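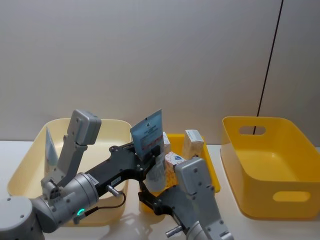
A comment left under the last entry says the premium jump in the Wirine small-group pool is plain adverse selection, healthy people walking out once the subsidy shrank, and that I'm wasting the week looking for anything fancier. Could be. I'd like to see it in the claims before I sign up to it.

What I have so far. The Wirine file covers two plan years. Enrolment fell after August, when the subsidy change hit the bills. Average claims per member went up in the same stretch. On paper that's the textbook story. But the Sirnemska report tells it as if the two lines crossing on a chart settles the matter, and their chart starts its left axis wherever it suits them.

Reran their version in Seo with the axis at zero. Still a rise, much less of a cliff. Then dropped the members who joined and left inside the same quarter, which they say they did too. Their count of those doesn't match mine. Have asked for their cleaning notes twice. Got the glossy summary twice.

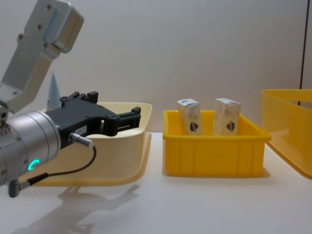
The other thing I don't trust is the Kilska comparison. They use Kilska as the control region on the grounds that its subsidy didn't change. True as far as it goes. The hospital contract there did change, in the same plan year, and outpatient prices got reset. So the "control" had its own shock, going the other way, and the gap between the two regions gets all of that loaded onto the subsidy. Any first-year student would be marked down for it.

Tried it with outpatient claims taken out of both regions. The gap in cost per member shrinks from $50 a month to $14. Not zero, so the selection story isn't dead. It just isn't the size they put in the press release, and the minister's office has been quoting the press release.

Caveat on my own number: taking out outpatient also takes out a lot of the very care that sicker people use, so I may have thrown away some of the real effect with the bad part. Need a version that reprices outpatient at the old Kilska rates and leaves the volumes alone. Don't cite the $14 anywhere until that's run.
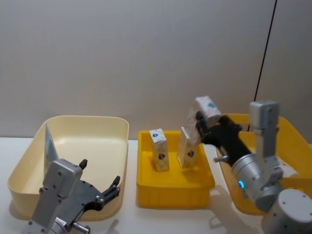

Page last changed: 2025-06-03

Repricing run done over lunch. Seo choked on it the first time (fee codes stored as text in one file and numbers in the other, again). Nearly 180 codes had no old rate to match to. Most are low volume, but seven of them are infusion drugs and those carry serious money. I've left them at current prices and flagged them, and I'm not happy about it.

With the old rates in, the gap lands between the two earlier figures, closer to the low one. I'm not writing it down until the infusion codes are sorted, for fear of it turning up in somebody's slide.

Also looked at who left. If healthy people walked, the leavers should have lower prior-year claims than the stayers. They do, a bit. They're also younger, and once I compare within age bands most of the difference goes. The plan already charges by age band, so young people leaving shouldn't push up the premium in the way the report claims. Sirnemska never mentions this. Maybe they checked and found nothing, maybe they didn't check.
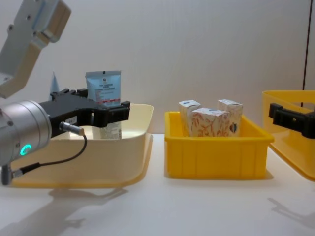
Fig. 4. Black two-finger gripper, cream bin, light-blue pouch.

Things to chase:
Old rates for the infusion codes. Wirine's claims desk must have them somewhere.
Whether any employers in the pool switched carriers as a whole group. A group leaving is a broker's decision and says little about who in it was sick.
Cleaning notes, third request. In writing this time, with the quarter-joiner mismatch spelled out.
Rerun the leavers table with prior-year drug spending only. Small cells in the oldest band, so expect it to jump around.

To whoever left the comment: I'm not saying you're wrong about the direction. Send me the test you'd accept as showing the opposite and I'll run it on the same file.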